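Paper bags, continued

When I left off in December, the arm could take things out of a plastic tub as often as you liked and could not be trusted near a paper bag. Eamon Nic Aodha's view was that a bag is only a tub with opinions. I have now spent long enough on the opinions to report back.

The trouble is that the bag moves when you touch it. A policy trained on bags in one pose learns that pose, and then a crease falls the other way and the gripper goes confidently into the side panel. Our first answer was more demonstrations. We had 464 of them, nearly all mine, nearly all the same, as I am a creature of habit and so, it seems, is anything that copies me.

Maite Soler's suggestion was to throw most of them out. We kept 140, picked so that no two began with the mouth of the bag at quite the same angle, and trained again with nothing else changed. I was against it, in writing, which Maite has kept.

Over 50 trials with the full set, the arm failed 14 times on the reach alone. With the smaller set it failed six times. That is one bag type and one bench, and I would not hang a paper on it, but I have read papers hung on less.

What it does badly now is the second object. Once the first is out, the paper has shifted and the policy behaves as though it hasn't. Gonzalo Arrieta wants the other arm to hold the bag still. I would like one arm to work properly before we give the second one a job, but I was also wrong about the 140, so we are trying it his way on Dirnside, the older of our two set-ups.
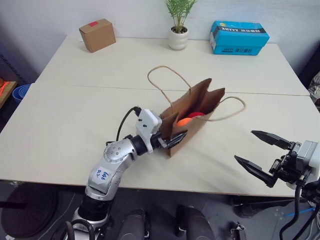
Posted by Yolanda Aranda in Kindex notes, 4 comments

Orange ball first, red ball second, one gripper in the mouth of the bag and the other waiting with its fingers open. The red one sits further in, and it is where I expect to spend the next few weeks. Failure clips go up when I have trimmed out my own remarks.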